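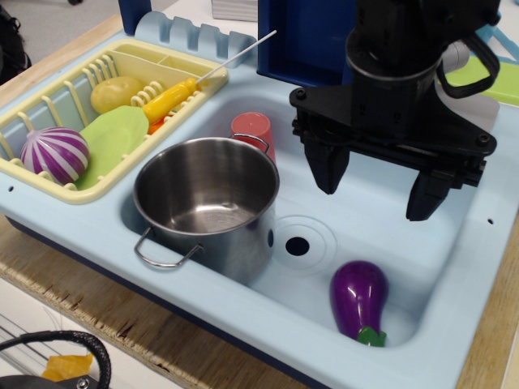
The toy sink this afternoon, gripper over the basin, pot and eggplant below.

Wednesday, March 24, 2021

Philomena Kwofie and I spent most of the day on the rules sheet for the Huden bench, which had grown to such a length (my fault, I do love a footnote!) that people had quit reading it. We got it down to 10 lines. Fingers open before the arm comes down over the basin, hands out of the sink any time the arm is live, and every reset written in the log, even the dull ones, even when you're sure you'll remember. I never remember. We're at run 259 and I'd like to reach 300 before anyone touches the wording again, though Philomena wants a line about cable slack and she's probably right, she usually is. The Dirnstead people want to see our version in May. I must print it bigger, and find the good tape.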